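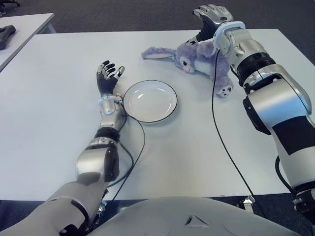

Figure 3. Left arm of a humanoid robot extended over a white tabletop, seen from the head. A pale light ring marks the wrist cuff.

4.2 Seal wear in the swing-circle test

The second set of trials dealt with the inner seal of the swing bearing on mid-size crawler excavators. Owners who buy replacement seals usually choose by part number and price, and the catalogs say little about how long a seal will hold grease under side load. We compared the Tolska seal, supplied as a single molded ring, with the Trurkemance seal, which is cut from cord and bonded at one joint. Both are sold as direct replacements for the same machine class.

All seals were bought through ordinary parts counters. None came from the makers directly. We rejected two of the Trurkemance rings before fitting them: the bonded joint stood proud of the lip and could be felt with a fingertip. They were replaced with rings from a different counter and left out of the wear figures.

Each seal was run on the slewing rig at Clelstead for 3000 hours or until grease passed the lip, whichever came first. The rig turned the bearing through a half circle and back, with a short stop at each end. This is harder on the lip than steady turning, and closer to truck loading. Grease was added every 52 hours through the four factory fittings, using the same lithium grease throughout. Fine quarry dust was fed to the outer edge of the bearing on the Monday of each week. We did not try to match the dust load of any particular site.

Lip height was measured at eight marked points around the ring whenever the rig was stopped for service. The points were cleaned with a dry cloth only, as solvent had swelled the rubber in our early trials and given false readings. Corinne Dvorak took all of the measurements, so differences between operators do not enter into the results.

The molded rings wore evenly. Loss of lip height was close to the same at all eight points, and no grease passed the lip before the end of the run. The cord rings also wore evenly over most of their length, but the points on either side of the joint lost height faster than the rest. Grease first showed at the joint after some 2000 hours. Once a leak had started it grew slowly – the ring never came out of its groove – and a machine in this state could probably be worked until the next planned service.

The position of the joint mattered more than we had expected. Rings fitted with the joint under the boom foot, where the side load is greatest, leaked earlier than rings fitted with the joint to the side. The fitting sheet packed with the cord ring does not mention joint position. The Tran workshop manual advises placing it to the side but gives no reason, and our results agree with that advice.

Two limits should be noted. The rig was indoors, and the seals were never exposed to frost or standing water. The bearing was also new at the start of each run, while most seals in the field are fitted to bearings that already have some tilt. A worn bearing would be expected to shorten the life of both types. Trials on used bearings are described in Section 4.3.

Last updated: November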